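Can a Machine Put Away Your Laundry Yet?

Plusitz Makers' Circular, Home and Workshop Notes
3/22/20

Every time I tell people I write about robots, I get the same question before I've finished my coffee: when can I buy one that folds the laundry? I love this question! It is a much harder one than whether a machine can weld a car door or move a pallet across a warehouse, and I've spent a good part of the winter asking people who might know.

The short answer is no, you can't, at least not one I'd trust with a basket and a closed door. The longer answer is a lot more fun.

Start on the shop floor, where things look pretty good. I spent a day in December at the Hayashi parts plant outside Cokham, where an arm picks metal brackets out of a bin and sets them on a belt, and it does 500 an hour without getting bored. The brackets are all the same. They are stiff, they weigh the same, and they stay put when you touch the one next to them. The bin is always in the same spot under the same lights. It's lovely to watch (I stood there far too long and missed lunch).

Then one of the line workers walked me over to the end of the building, where the shop towels get sorted and folded for the week. All by hand. I asked why the arm doesn't do that too, and she laughed and threw me a towel.

Cloth is the trouble. A bracket has one shape, and a towel has as many shapes as there are ways to drop it. Pick it up by a corner and the other three go somewhere you can't see. A person feels along the hem without thinking, gives it a shake, and there it is. A machine has to find the hem first, and the hem may be under the rest of the towel.

Bjarke Frandsen has been working on this at Rirton, a small outfit with a big folding table, and he let me bring a bag of my own laundry. The deal was one kind of thing at a time, laid flat to start. On dish towels the machine did very well: 30 folded out of 30, each in 45 seconds, and neater than mine. On T-shirts it got slower and sometimes made a sort of burrito. Then I handed over a fitted sheet, which I admit was mean, and we all went and had a sandwich.

"The table is half of our success," Bjarke told me. "It's flat and it's one color. A bedroom is neither."

I've thought about that a lot since. Take any ordinary bed on any ordinary morning. The bedspread has flowers all over it and wrinkles of its own, there's a white cloth in a crumple on top, and up near the corner are a green piece of clothing and a black one lying in a heap. 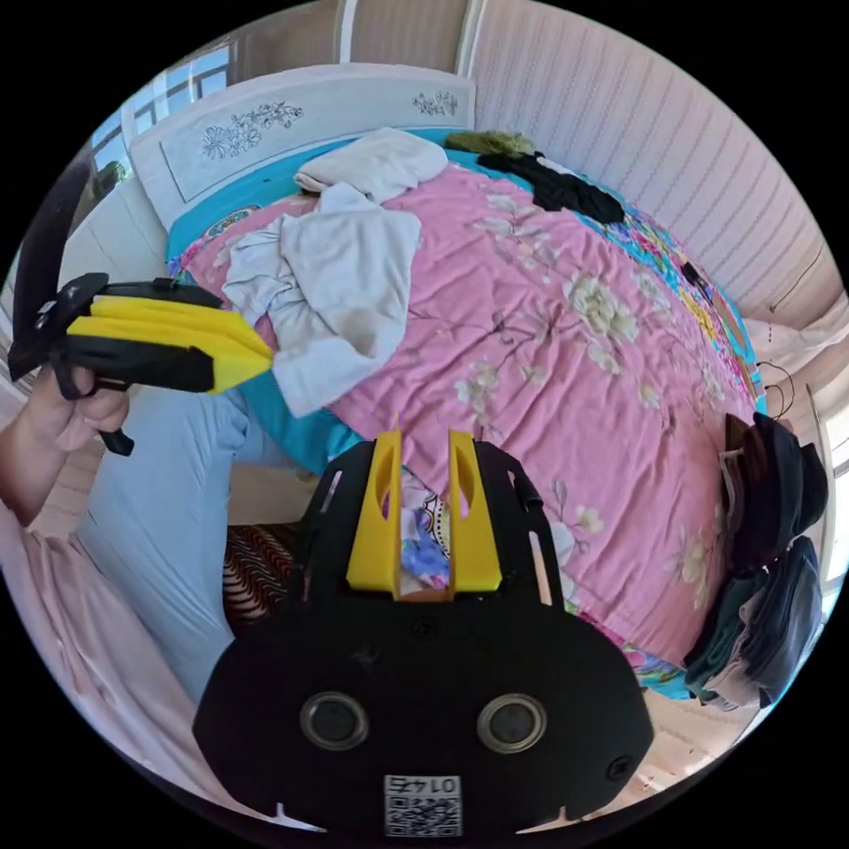 Before the first fold, somebody has to decide what belongs on the bed and what doesn't, what gets hung up, what goes in the wash and what is only waiting to be worn again tomorrow. We do all that in a glance. For a machine, each of those is its own problem, and people are working hard on every one of them.

What cheers me up is how the work is being done now. A few years ago the usual plan was to write out every motion in code. The groups I've talked to this winter are much more interested in having people do the chore with simple two-finger grippers in their hands, in real rooms with real messes, and letting the machine learn from that. It's slow going, but you end up with the wrinkles and the clutter included from the start, and I think that's the right place to begin.

So, my guesses. Towel folding as a service, in hotels and laundries, comes first and comes soon. A home machine that folds what you feed it, one piece at a time, comes after that. Tidying a whole bedroom is a long way behind both, and I'll be first in line with my fitted sheet.

Bjarke has promised me a rematch. If you'd like to send along a hard-to-fold item of your own, drop it at the Plusitz front desk with your name pinned to it, clean please.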